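Bimanual demos — how much clutter do you leave on the table?

Posted in Data Collection, 12/12/2024

lorente_k
Recording teleop demos for a plate-to-rack task, two arms. Got 17 good episodes so far and the policy we trained on them is bad, goes for the wrong thing or just hovers. My labmate says strip the table down to plate and rack. I'd rather keep the kitchen stuff on it, we need it to work in a messy kitchen later. Also the second arm does nothing for the whole task — do I still log it?

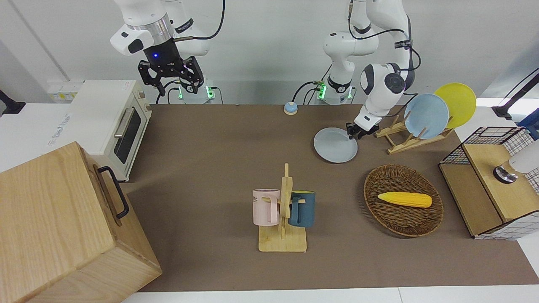 Clutter is the bit I keep going back and forth on. Same layout every episode at the moment. Rack has a light blue plate and a yellow one in it already, the one to pick up starts flat just in front. Mug tree and the basket with the toy corn stay put too. Should I be moving those between episodes or is that asking for trouble with so few demos?

Bonifacio Vidal
Keep the clutter, move it. If the mug tree never moves the policy can use it as a landmark and you wont notice till someone shifts it. We did 3 layouts on the Fodov setup, then 6, and 6 was clearly better. Vary where the plate starts too, thats probably your hovering. And yes log both arms, even the idle one. Padding it with zeros later is a pain.

flanis_dev
more demos. 17 is nothing

Favent
Agree with Bonifacio mostly. Would start with 2 layouts though, get over 50 episodes, then add more. Check your gripper timestamps as well — ours were lagging the joint data and it looked exactly like hovering.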